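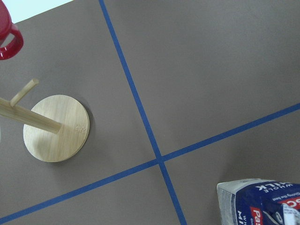 Wrist camera view at the Wovard test bench: taped table, mug tree, red mug and milk carton.

Visit notes, Wovard software lab, Monday morning

Wovard writes the control and planning stack that Uleck ships with its arms. The visit covered the perception bench and the replay tooling. Hardware assembly was closed to visitors.

Two strips of blue tape cross on the gray tabletop. The engineers use the crossing as a check on hand-eye calibration: the line fit from the wrist camera is compared with the stored table frame before each batch, and a batch is 100 trials. If the fit drifts past tolerance the planner refuses to start.

The control loop runs at 500 Hz on a separate core. Perception is asynchronous and posts object poses with a timestamp; the planner discards anything older than 302 ms. Glossy surfaces remain a weak point. Highlights on the handle of a mug pull the pose estimate, and the current fix is a second view from a lower angle, which costs cycle time.

Replay was the better half of the tour. Kandpal, their log viewer, steps through joint states and camera input on one timeline and can rerun the planner from any point. The regression set holds 513 recorded runs. Export to Bridby format is planned but was not shown. No date given for a public release.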